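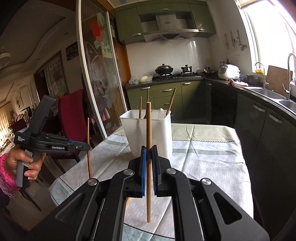 图:餐桌上的白色筷子筒

标题:筷子筒放餐桌还是放灶台边?

楼主 Firkico 发表于2025年6月22日
家里的筷子筒一直摆在餐桌中间,白色塑料的,长方形,靠底有一排镂空透气口,木筷子和一把白勺子插在一起。家里人嫌占地方,说应该挪到灶台旁边。灶台后面是白瓷砖墙,挪过去也不难看,就是怕油。大家都放哪儿?

2楼 Dunne
放餐桌。灶台边油烟大,木筷子放几天就发黏。你家有抽油烟机也一样,炒菜的时候锅盖一掀,水汽全往边上跑。

3楼 Zancombe
不同意楼上。我家放灶台边3年了,没发黏过。筷子洗完甩干再插,勤擦就行。餐桌上落灰更厉害,吃饭还碍事。

4楼 Dunne
回3楼:你家几口人?我家每顿都开大火,情况不一样。

5楼 Zancombe
两口人,炒菜确实不多。

6楼 Eimear Keogh
放哪儿是次要的,先看筒底积不积水。塑料的我每周用开水烫一次,倒扣晾干。木筷子半年换一批,我上次买了11双,花了不到50块。另外勺子最好单独放,混着插,勺头那边不容易干。

7楼 楼主 Firkico
勺子的事没想过,回头分开。桌布倒是个问题,浅色底的,筷子没沥干就插进去,下面会印水渍。

8楼 Drorcombe
筒下面垫个小碟子。还有个办法,收进抽屉,桌面什么都不留。

9楼 Dunne
抽屉不通风,木筷子最容易发霉。我扔过一整批。

10楼 Drorcombe
晾干了再收就不会。图省事的话还是放外面吧。

11楼 楼主 Firkico
先垫碟子,继续放餐桌。家里人要是还有意见,再挪到灶台边试一个月。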